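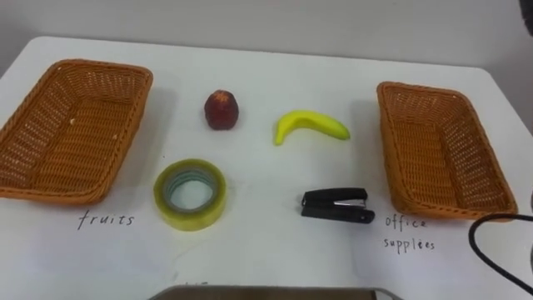

4. Agreement between recorders

4.1 Source records

The records examined in this section were drawn from 29 small collections in the Sorkden and Kornitham districts. All are held outside the national museum system, mostly in town halls, parish buildings and schools. Almost 3000 object records were available once duplicates had been removed. The majority had been typed from paper cards, and the cards themselves were written over a long period by people with very different training. Some are dense with measurements. Others consist of a single noun and a shelf number.

Records were loaded into Grokadis, the inventory system already in use at Kornitham, and no changes were made to the wording at this stage. Spelling variants were kept. Where a card carried two descriptions in different hands, both were entered as separate statements attached to the same object, with the later one marked as such if the order could be established from the ink or from a signature. Where it could not, the order field was left blank. The practice differs from that of Yazıcı's earlier survey, in which the fuller statement was taken as the record and the shorter one dropped.

The Tạ collection was treated separately. Its cards are bilingual, and the two halves of a card do not always describe the same features. A term for a vessel in one language may be matched by a term for its lid in the other. These records are included in the totals given below but are left out of the comparison of recorders in 4.3.

4.2 Object terms

The object name is the field most often used to search an inventory, and after a loss it is usually the first thing asked for by police or insurers. It is also the least controlled field in the records studied. Material and technique are commonly taken from a printed list, but the name is left to the recorder.

Three sources of variation were separated during coding. The first is level. One recorder writes "container", another "basket", and a third uses a local word for a basket of a particular shape. All three may be correct. The second is the choice between form and use. A shallow piece of woven work can be entered as a tray, from its shape, or as a bread basket, from what the donor said about it. The third is regional vocabulary, which is strong in textiles and agricultural tools and weak in printed matter.

The difference between level and use can be seen even in everyday things. In Figure 4, the item at the left could be entered as "basket", "tray" or "shallow rectangular basket" without error. The stapler leaves less room, and few recorders would go beyond adding its colour. Names that follow use are stable when a thing has only one use. They become unstable when the form serves for many, and woven containers are the clearest case of this in the Sorkden records.

Figure 4. Wicker baskets, fruit, packing tape and a stapler on a white tabletop.

After coding, 92 distinct object terms were found for woven containers alone. Many occur only once. A smaller group of general terms accounts for most of the records, and within that group the terms are used interchangeably by at least one collection. No collection used them all in a consistent way, although the school collection at Kornitham came close. Its cards were all written by one person.

Use terms create a further difficulty for older objects. When a card gives a use, it rarely says on whose authority. We coded the source of a use term as "stated" only where the card named a donor, a maker or a previous owner. All remaining use terms were coded "unsourced", including those that seem very likely to be right. Akyol has argued that unsourced use terms should be moved out of the name field altogether and kept as a note. We did not do so here, as it would have removed the variation the study set out to measure, but the point is taken up again in Section 6.

4.3 Comparison of recorders

A subset of objects was described again by two recorders working apart. Umut Yazıcı worked from the objects and had no access to the cards. Gülizar Akyol worked from the objects with the cards to hand. Neither was given a term list. Both recorded name, material, technique, principal dimensions, condition and distinguishing marks, in that order.

Agreement was scored in two ways. Under the strict score, two names agreed only when they were the same term after correction of spelling. Under the relaxed score, they also agreed when one was a broader term for the other in the thesaurus used at Sorkden. Terms absent from the thesaurus were scored under the strict rule only.

Agreement on material and technique was high under both scores. Agreement on name was much lower under the strict score, and most of the difference disappeared under the relaxed one. The recorders therefore seldom disagreed about what an object was. They disagreed about how precisely to say so. Access to the cards pulled the second recorder towards narrower terms, including several unsourced use terms that the first recorder, seeing only the object, did not propose.

In 37 cases the names disagreed under both scores. These were reviewed one at a time. The largest group consists of incomplete objects: handles without blades, lids without vessels, and fragments of frames that could belong to furniture or to looms. A second group consists of objects made from parts of other objects. A milk can turned into a lamp may be entered under either name, and the thesaurus gives no rule for choosing. The few cases left over are plain errors, most of them caused by a card having been filed with the wrong object before the study began.

Distinguishing marks were recorded less evenly than any other field. Both recorders noted inscriptions and labels. Repairs were noted in some object groups and passed over in others, and neither recorder could give a rule for the difference when asked. For recovery after theft this is a more serious fault than a loosely chosen name. A repair may be the only feature that separates one basket or jug from another of the same make, and it can seldom be seen in a photograph taken from the front.

4.4 Limits of the comparison

Two recorders are too few to separate personal habit from the effect of the cards. The design also confounds the two, as the recorders did not exchange roles. A second round with the roles reversed was planned for June but was confined to textiles for want of access to the other stores, and its results are not pooled with those given here.

The subset was not drawn at random. Objects that could not be moved safely were left out, and so were those on loan. Large agricultural tools are under-represented as a result, and these are the objects for which regional vocabulary is richest. The scores for name should be read as applying to small and medium-sized objects.

The relaxed score depends on the thesaurus. The Sorkden thesaurus is detailed for ceramics and metalwork and thin for basketry, where several broad terms have no narrower terms beneath them. Some pairs of names that a specialist would accept as related were therefore scored as disagreements. The thesaurus was frozen for the study at the version of 28/02/2026, and terms added after that date were not taken into account. Rescoring against a later version requires no new fieldwork, and the coded names have been kept in a form that allows it.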